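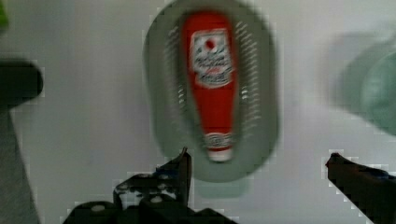 Omprakash Rana wrote in after the May issue to ask how often the fingers on the Emwood kitchen cell come off, and whether the wrist camera has to be recalibrated every time they do. He runs a similar arm at Nadness and has been doing both at every service. In his view the recalibration takes longer than all the other work put together.

The short answer is that the fingers come off at every full service and the camera is recalibrated only when its bracket has been touched. The rest of this item sets out the current routine for the cell, as revised on 31 Oct 2020. It replaces the sheet taped inside the Fedik cabinet door. Please take the old sheet down.

Service interval

The full service is now due at 206 running hours, counted by the controller and not by the calendar. The short check is done at the start of every shift. Running hours are on the second page of the Fedik status screen, under the cycle counter. At the last full service the cycle counter read 1,415. Write down both numbers before you cut the power, as the counter page does not come up until the arm has been homed.

Shift check

Arm powered, brakes on, nothing in the gripper.

Follow the arm cable by hand from the base to the wrist. Feel for flat spots and for places where the jacket has gone shiny. Shiny means it is rubbing on something. Find out what before the shift starts.

Look at the fingertips from the side and from the front. A chipped tip still closes on a bottle without trouble and then fails on thin rims, which is how the last one went unnoticed for most of a week.

Open and close the gripper fully twice. Listen for a click at the end of the stroke. A click on opening is normal on this unit. A click on closing means a finger screw has backed out.

Wipe the camera window with a dry lens cloth. No spray. Cleaner gets in behind the window and leaves a film that cannot be reached without taking the camera apart.

Wipe the table, put the props back at their start positions and run the home routine once at low speed before handing over.

Full service: fingers

Park the arm at the service pose and cut the power at the cabinet. The pose puts the gripper at chest height and clear of the table.

Mark the fingers left and right with a paint pen before loosening anything. They look the same and are not interchangeable after they have worn in. Remove one finger, clean it, refit it, then do the other. With both off at once it is easy to lose the zero position.

Clean the mating faces with alcohol on a lint-free wipe. Check the screw threads for crumbs of old threadlocker and brush them out. Use new threadlocker, medium strength, one small drop. The strong grade was used once at Emwood and the screw head had to be drilled.

Tighten in two passes, half torque and then full. Close the fingers by hand on a strip of paper and pull it. It should drag evenly from both edges. If one edge slips, loosen that finger and seat it again. Do not try to make up the difference with torque.

Full service: cable

Most of the unplanned stops this year came from the cable, so this section is longer than it was.

The cable needs enough slack for the wrist to turn to both limits and not so much that a loop can reach the table and catch the props. Move the arm by hand to the far left corner of the work area, then the far right, then straight down over the center, and turn the wrist both ways at each point. Watch the cable and leave the gripper alone. If the loop pulls tight anywhere, move the upper tie toward the base by one position and repeat all three points.
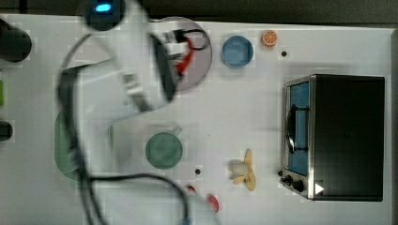
Arm over the large gray plate, cable running down its left side and across the table. Toaster oven at right.

The Mishra clips are still the ones to order. They hold with a hook-and-loop strap and can be moved with no tools. Plain zip ties are fine as a get-you-home fix but they must be trimmed flush, and they must come off at the next full service. Two were found under a clip in May, both cut into the jacket.

Check the strain relief at the wrist with a light tug. Any movement at the connector itself means the relief is not doing its job. Replace the relief. Pushing the connector back in will hold for a shift at most.

With power restored, run the long sweep at low speed, then at working speed. Stand where you can see the cable for the whole move. A cable that behaves at low speed can swing wide at full speed and touch the table on the return.

Full service: wrist camera

Check that the bracket screws have not moved against their paint marks. If the marks line up, leave the bracket alone and run the quick check: place the printed target at the center of the table, send the arm to the look-down pose, and compare the reported corner positions with the values saved in the log. An error of up to 2 mm at any corner is a pass.

If the marks do not line up, or the quick check fails, do the full calibration with the whole set of poses. Finger removal on its own does not call for it. The fingers mount to the gripper body and the bracket does not share any screws with them. Rana's unit has the older bracket, which does share one. For that bracket he is right to recalibrate, and swapping it for the newer part would save him the time.

Save the result under a new name. Overwriting the old file leaves nothing to go back to if the new one is bad.

Gripper grease

Once every 365 days, whatever the hours say. Same grease as before, thin film on the rails, wiped with a clean finger of a glove. Excess grease ends up on the fingertips and from there on everything the arm picks up.

Spares on the shelf

One pair of fingers, one strain relief, one bag of Mishra clips, one camera window. The spare arm cable is on order. If you take anything from the drawer, write it on the card in the lid.

Changes to the routine go to the Fedik log first and will be printed in the next issue.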